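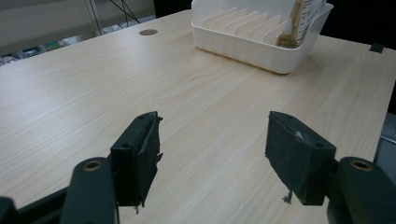

A white plastic rack with upright dividers on a wood-grain tabletop.

Tabletop organiser

A tabletop organiser is a small open container kept on a table, desk or kitchen worktop and used to hold loose household goods in one place. The term covers plain baskets and trays as well as racks fitted with upright dividers. Organisers of this kind are usually made of plastic, wire, bamboo or woven fibre, and are light enough to be lifted with one hand. They are distinguished from drawers and cabinets, which are fixed or enclosed, and from storage boxes, which normally have a lid.

Types

The divided rack is a rectangular container, open at the top, in which a row of thin plates stands upright. The gaps between the plates form narrow slots. Racks of this type are related to the dish rack, and many can be used for saucers and small plates, but they are also sold for lids, chopping boards, envelopes and flat packets. In a stepped rack the dividers are set at different heights, so that items at the back can be seen over those at the front. In some models the dividers lift out for washing.

The open basket has no dividers. It may be solid or pierced, and opaque or translucent. Translucent baskets have thin walls through which the contents can be partly made out, and for this reason are often chosen for larders, where several may stand side by side. Small baskets suit spice jars and sachets; deeper ones are used for bottles and bags.

Trays are shallower than baskets and are mainly used for stationery, keys and post.

Use with pouches

Much dried food, pet food and washing powder is now sold in the stand-up pouch, a flexible bag with a folded base that opens out when filled. The pouch takes up little room when empty but has no rigid sides of its own. A full pouch will stand unaided on a level surface. As the contents are used, the upper part loses its support and begins to fold or lean, and the bag may fall over when a neighbouring item is moved.

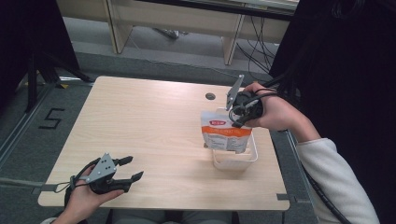 Placing the pouch in a basket gives it a wall to rest against. A container slightly wider than the base of the bag is generally recommended, and the bag is put in base first with the printed front facing outwards. Tall pouches may be leaned against the back wall, leaving the space in front for smaller packets. A pouch that stands well above the rim can tip a light basket, and in such cases a heavier item is placed beside it or a deeper container is used.

Divided racks are less suited to full pouches, whose bases are too thick for the slots. They serve well for flat sachets and for nearly empty bags that have been rolled or folded down.

Placing on the table

Where a table is used for eating or work as well as storage, organisers are commonly kept towards the back so that the front edge remains free. On desks with a cable hole, the hole and its cap are left uncovered. Felt or rubber feet may be added to protect a polished surface and to stop the container from sliding. A gap of 2 cm between containers makes them easier to lift out.

Manufacture and sale

Most plastic organisers are injection moulded in a single piece, with a thickened rim to stiffen the upper edge. Separate dividers are moulded in the same material and pressed into grooves. White and clear finishes are the most widely sold.

The Zeltwood works at Nudley began making divided racks for hotel kitchens and later produced a smaller version for the home. Its first domestic order was for 2,000 racks, delivered in November to the Skuludon chain of household shops. The rack was followed by the Costa range of translucent baskets, made in 10 sizes and designed to stack when empty. The works closed its wire department in the same period.

Care

Plastic organisers are washed by hand in warm water with a mild detergent. Where the maker permits machine washing, a programme of no more than 60 °C is usual, as thin walls may warp at higher temperatures. White plastic can yellow in strong sunlight. Crumbs and powder collect at the foot of the dividers and are removed with a soft brush before the rack is rinsed.

See also: dish rack; larder; letter rack; stand-up pouch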